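Teaching by demonstration on a two-arm tabletop setup
Project report, Group B: Katalin Barta, Gergely Győri
Supervisor: Ferenc Bodnár

3. Collecting the demonstrations

The handbook we were given says that an operator can be trained in an afternoon and that the demonstrations "carry the skill". We had doubts about both claims in October and we have more of them now.

We recorded 300 demonstrations by remote control. Five were thrown out because the log files were incomplete, which left 295. Gergely did most of the early ones and Katalin did most of the late ones, and the two sets do not look alike when you plot them. Gergely stops above an object before going down. Katalin comes in at a slant. We had planned to treat the whole lot as one data set, and the handbook gives no advice on what to do when two people solve the same step differently. A model trained on both may learn something in between, and in between could easily mean missing the object.

Objects were moved by hand between episodes. We wanted a crowded table, with small things in open containers and bigger things beside them, as the sorting work at Morside was described to us that way.

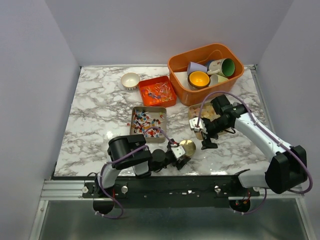
Figure 4. Two-arm setup during work, right gripper over the cardboard tray.

Push pins were the worst choice we made. Through the remote view it is hard to judge how far the fingers are from a pin, and both of us ended up steering by habit. If the person giving the demonstration is guessing, we don't see what the robot is supposed to take from it. Cups were easier, though one lying on its side needs a different approach from one standing up, and we did not record enough of each to say much.

We also tried guiding the arm by hand for 16 episodes. The motion was smoother, but our own hands and sleeves blocked the camera for long stretches – so those runs are left out of the training set.

4. Results so far

The trained model finished the task in 129 trials. Zsolt Veres asked us to report this as a success rate. We would prefer not to until the trials are repeated with a new table layout, because every one of them used starting positions close to ones we had demonstrated. A good score there tells you the model can copy. Whether it learned the task is a separate question, and we have no data on it yet.

Open points for the next term: one operator or two, and a depth cue in the remote view.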